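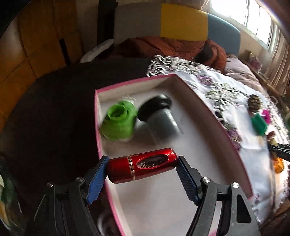 Volume 4, Issue 2

Flesness adds brown sauce and malt vinegar relish to its table sauce range

Cistley, Sunday, February 7, 2021 - Flesness, the condiment maker, has added two products to its table sauce range. Flesness Brown Sauce and Flesness Malt Vinegar Relish are now available to wholesale customers and will reach independent grocers before the end of the month.

Both products are made at the company's Cistley site on the line previously used for seasonal chutneys. The line was refitted with a new cooking vessel and filler supplied by Geerts. It can be switched between smooth and chunky products without changing the filling head, which allows the sauce and the relish to be made on the same shift.

The brown sauce is based on tomatoes, dates, malt vinegar and tamarind. The dates are soaked overnight and milled before they go into the vessel, and the spice blend is added in two stages - ground pepper and allspice at the start of the cook, clove and ginger after the heat has been reduced. No artificial colour is used. Shade will vary slightly from batch to batch according to the dates.

The relish contains onion, gherkin and mustard seed in a thickened malt vinegar base. The vegetables are cut to a small dice and held in brine before cooking, so that the pieces stay firm in the jar. It is intended for cold meats, cheese and burgers, and can be stirred into mayonnaise as a quick dressing for potato salad.

"The recipe work on the brown sauce was mainly a question of acidity," said Anouk Verhoeven, head of product development at Flesness. "Early batches were sharp when cold and flat when heated. Moving part of the vinegar to the end of the cook dealt with the first problem, and a longer soak for the dates dealt with the second."

Opening capacity for the two products together is 3000 units per shift. Retail packs are supplied in shelf-ready trays. A catering size of the brown sauce, with a pump fitting, is offered to cafes and canteens on the same order form. The relish is not yet available in a catering size.

Distribution is handled by Tevitz, which already carries the Flesness mustard and horseradish lines. Existing account holders can add the new products to their standing orders without opening a new account. Trade samples are limited to 100 sets and will be sent out in the order in which requests are received.

"Customers who take our mustard have been asking for a brown sauce for a long time," said Anikó Győri, sales manager at Flesness. "The relish came later in the project, once it was clear the line had room for it."

Unopened packs should be stored in a cool, dry place. After opening, both products should be kept refrigerated and used within 4 weeks. Both contain barley from the malt vinegar, and the relish also contains mustard. Full ingredient and nutrition sheets are available to trade customers on request.

Notes to editors

Flesness makes sauces, mustards and pickles for the retail and catering trades. Product sheets and serving suggestions can be requested from the sales office at Cistley.

Ends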